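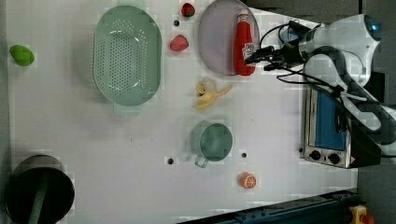 How to plan a set menu for a group booking

Most restaurants ask parties of eight or more to order from a set menu. If you are the one organising the meal, the steps are much the same wherever you book.

1. Ask for the group menu before you pay a deposit. At Corkis the price is £25 a head for two courses, and coffee is extra.

2. Work out the total. For 25 people at that price you need £625. We added a bowl of olives for the tables, which brought ours to £647.

3. Send the menu round with a closing date for replies. Ask for main course, pudding and any allergies in the same message, or you will be writing to everyone twice. 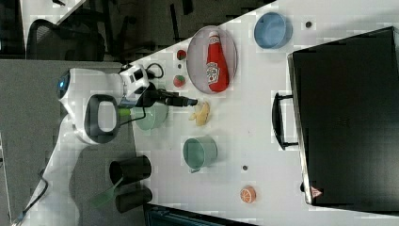 4. Put the replies in one list, with a name beside each dish. The kitchen wants totals, but the waiting staff need to know who ordered the fish.

5. Check the wine separately. House bottles are often left off the group menu, and a jug of tap water has to be asked for at some places.

6. Confirm in writing three days ahead. Give the final number and the time you want to sit down, and say if anyone needs a high chair or step-free access.

7. Take printed copies of the list with you. Leave one at the bar and keep one at your own place.

Service is not included at Corkis. Ask for it to be put on the bill if you would like to pay everything together.

Kenna Cruickshank, September 2018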